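Caderno da bancada de dois braços — novembro
Entrada: percepção de objetos transparentes e abordagem bimanual

Retomo o problema da profundidade nas garrafas. Na semana passada o Jamshid Fallahi deixou no repositório o nó novo de segmentação (ramo cliltard-seg) e hoje de manhã consegui por fim compilar tudo junto com o planejador. Escrevo os passos com detalhe porque da última vez eu mesma não entendi as minhas notas.

Estado inicial: o nó antigo, que chamamos Tulleta, calcula a nuvem de pontos e ajusta um cilindro. Com a lata e a caixa funciona bem. Com garrafa de água, os pontos que caem na parte transparente vão parar na parede de trás, e o cilindro sai com o eixo inclinado para o fundo. O planejador aceita esse eixo sem reclamar e a pose de preensão fica atrás do objeto.

Alteração 1. O ajuste passa a usar somente os pontos dentro da máscara do rótulo. O rótulo é opaco e dá profundidade confiável. A altura total vem da silhueta na imagem de cor, da tampa até a base, e o eixo fica obrigado a ser vertical em relação à mesa. Perde-se a generalidade para garrafas deitadas, mas isso fica para depois.

Alteração 2. No planejador (Vaněk) separei o movimento em duas fases. Primeiro os dois braços vão para a pose de pré-preensão, um de cada lado do objeto, com margem de 40 mm entre os dedos e a superfície estimada. Só depois entra o controle de velocidade cartesiana para fechar a distância. Antes era uma única trajetória, e o braço esquerdo chegava sempre primeiro.

Alteração 3. Sincronização. Os dois controladores liam o relógio de máquinas diferentes. Agora o comando de início é um só, publicado a 500 Hz pelo coordenador, e cada lado espera o mesmo número de sequência. O código está feio, com dois mutex que talvez não sejam necessários. Pedi à Blažena Danko para rever. 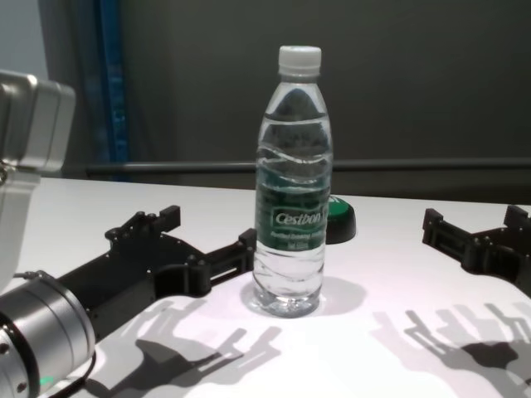 Fig. 1. Garrafa Cestbon entre as duas garras. O dedo da garra esquerda está quase encostado na lateral.

Na imagem vê-se bem a dificuldade: através da água o fundo escuro aparece deformado, e a linha da água, logo abaixo do ombro, forma uma faixa curva que o detector de bordas pode tomar pelo limite do objeto. As ondulações horizontais do corpo também não ajudam. O rótulo verde-escuro é a única região grande em que eu confio. Outro ponto são as sombras das garras sobre a mesa branca, muito nítidas e com a forma dos dedos. A segmentação antiga classificava sombra como garra, e então o verificador de colisão via um obstáculo que não existe. Por enquanto filtro pela altura: tudo o que está colado ao plano da mesa é descartado antes da verificação.

Cuidado também com o objeto redondo verde que fica atrás da garrafa. A garrafa tapa uma parte dele, e o verde é parecido o suficiente para a máscara do rótulo crescer para esse lado quando o limiar de cor está baixo. Quem mexer no limiar, por favor, confira a máscara no visualizador antes de mandar comando aos braços.

Resultados, ainda preliminares. O eixo estimado ficou estável entre repetições, e o desvio lateral é pequeno em comparação com o da versão antiga. Gravei até 100 sequências na pasta gisel/bimanual, algumas com o tempo de início cortado por culpa do meu script. O tempo de planejamento piorou um pouco. O Vaněk esgota as 4000 iterações quando a pré-preensão do lado direito fica perto do limite do punho. Suspeito da semente da cinemática inversa, que é fixa, mas ainda não confirmei.

Um erro que me custou a tarde: a transformação entre câmera e base do braço direito estava com o sinal do eixo y trocado no ficheiro de configuração. Em simulação não se notava, pois o simulador Gisel carrega a sua própria calibração. Corrigi nos dois sítios e acrescentei um teste que compara os dois ficheiros — se diferirem, o arranque falha com mensagem clara.

Pendente:
semente aleatória na cinemática inversa, comparar tempos
máscara do rótulo com modelo treinado em vez do limiar de cor (Jamshid)
revisão dos mutex no coordenador (Blažena)
limite de força no fechamento, o plástico da garrafa cede com facilidade
repetir tudo com garrafa sem rótulo, para a qual ainda não tenho boa ideia

Os parâmetros de hoje estão guardados no ramo, no ficheiro preensao_rotulo.yaml. Não usar o que está no ramo principal, tem ainda a margem antiga.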